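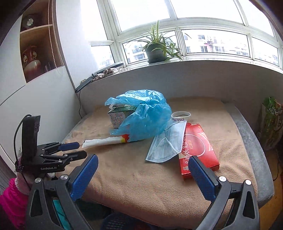 Hand-held demonstration work, window seat task. Graça opened with where the task set stands. The task is clearing a padded seat: pick up each loose item, place it in the basket, and leave the blanket flat. She and Joana have been recording it with two grippers, one per hand, and the count of accepted demonstrations is now 340. The target for this phase is 3000 across all tasks, so the window seat is a small share of it. Graça said the hard items are the ones that touch each other, such as the face mask lying over the red box, or the milk carton with the light-blue bag bunched up around it. People doing the task by hand tend to lift the mask and the box together without thinking about it. She wants each demonstration to separate them first.

Present: Graça Falcão (chair), Zubaida Bukhari, Carolina Cardoso, Vitória Valente, Joana Cardoso (notes).

Notes of the previous meeting were accepted with one correction. The spare finger pads were ordered by Vitória, not by Carolina.

Rejected demonstrations

Zubaida went through the last batch. She rejected 13. Most were lost to fast wrist turns, where the position tracking slips and the recorded path jumps. The rest had the operator's sleeve in front of the fingertips at the moment of closing, which leaves the model with no view of the contact. Carolina asked if the tracking jumps could be repaired afterward by smoothing. Zubaida has tried it on a few and does not trust the result near the grasp, where small errors matter most. Agreed to keep rejecting them for now.

Joana said the sleeve problem is easy to fix and should have been in the instructions from the start. Operators will push sleeves up above the wrist or wear a band. She will add a line to the operator sheet.

Speed

There was a long discussion on how fast operators should move. Vitória reported that the arm at Torres cannot follow the quicker demonstrations without overshooting, and that slowing the playback changes how soft items behave. A bag dragged slowly does not swing the way it does at normal speed. Graça would like operators to work at a steady, somewhat slow pace from the beginning. Carolina was concerned that this makes people stiff and that they start to pause above each object, and the model then learns to pause too. She has seen this in the Grular set, where the arm stops over a cup for no good reason before going down.

No full agreement. Graça and Carolina will each record a short batch in their own preferred way, and Vitória will train on both and compare.

Remote control against hand-held

Vitória asked whether the remote control station should be kept running. It is slower per demonstration and operators tire sooner, but every recorded motion is one the arm can really make. With the hand-held tools some reaches come out fine for a person and impossible for the arm, mainly at the back of the seat, close to the wall. Zubaida checked and found that these are a small number and can be filtered by running the path through the arm model before accepting it.

Decision: hand-held tools stay the main method. The remote station will be used for the back row of items and for corrections, meaning cases where the arm fails and an operator takes over to finish. Vitória will write up how a takeover is marked in the log. At present two people mark it two different ways.

Item placement

Joana noted that the flat items are being laid out in much the same place each time. She proposed that the operator who resets the seat should not be the one who records next. Agreed. Thin packets should also be turned over between runs so both sides are seen.

Carolina asked about the roll of tape. It rolls if it is nudged while on its edge, and several operators have chased it across the blanket. Graça said to keep those demonstrations as long as the tape is picked up in the end, and to label them as recoveries.

Equipment

Finger pads are to be checked before each session. Joana found one that had started to lift at the corner — it still gripped, but the contact point had moved. The Nandia laptop is short of disk space again. Zubaida will move the older recordings off it and confirm the copies open before anything is deleted.

Suverau visit

The Suverau group would like to watch a session in August. Graça is happy to have them and suggested they try recording a few demonstrations themselves, kept apart from the main set. Carolina to reply to them.

Actions

Joana: sleeve line and reset rule in the operator sheet.
Graça and Carolina: one comparison batch each.
Vitória: train on both batches; write the takeover marking note.
Zubaida: reach filter on all new recordings; disk space.
Carolina: reply to Suverau.

Next meeting at 2 p.m., same room, once the comparison batches are in.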